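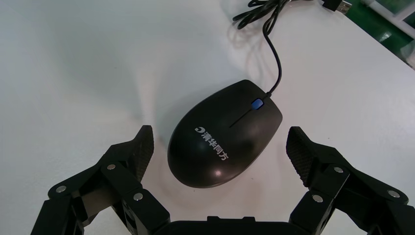

3.2 Pointing devices and hand discomfort in the home office

The second part of the survey asked the employees which pointing device they use at home and how many hours per day they hold it. Most of the answers came from the staff of Troveritz, an insurance office whose workers moved to home work with very short notice. Many of them took to their homes a plain wired mouse, of the same general type as the black one with the blue scroll wheel shown at the head of this section, and they continued to use it on kitchen tables and other surfaces that were never planned for office work. The height of these tables could not be changed, and the chair was often a dining chair. For this reason we do not treat the mouse as a single cause of discomfort. We consider the mouse, the table and the chair as one arrangement, following the approach which Echeverri used in her earlier interviews with the clerks of Ashour.

The questionnaire was sent to 2000 employees in April. Each person marked on a drawing of the hand the places where discomfort was felt at the end of the day. The drawing was tested before with a group of 16 persons, and after this test we changed 2 questions that were understood in different ways. The word "wrist", for example, was taken by several of them to include the lower part of the forearm.

Persons who worked at a table with free space on both sides of the keyboard reported that they moved the mouse with the whole arm. Those with little space reported small movements from the wrist, and they marked the base of the thumb more often. Boxes, papers and dishes were named as the usual reasons for the lack of space. One respondent wrote that she had "more table than before, but less of it for me", as her children studied at the other end.

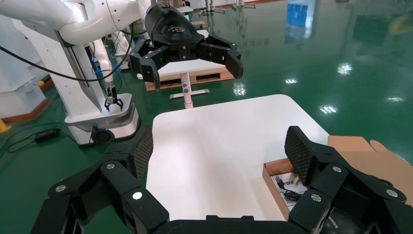 Figure 2. White tabletop with an open cardboard box on the right side.

We also asked if the employer had given any advice about the work place. Few respondents remembered such advice, and those who did mentioned mainly the height of the screen. The position of the mouse was almost absent from the answers. This point is discussed again in Section 4, together with the results of the Raltico branch, where a different form was used.

Contact: Leidy Alvarado, corresponding author | © The authors | Back to top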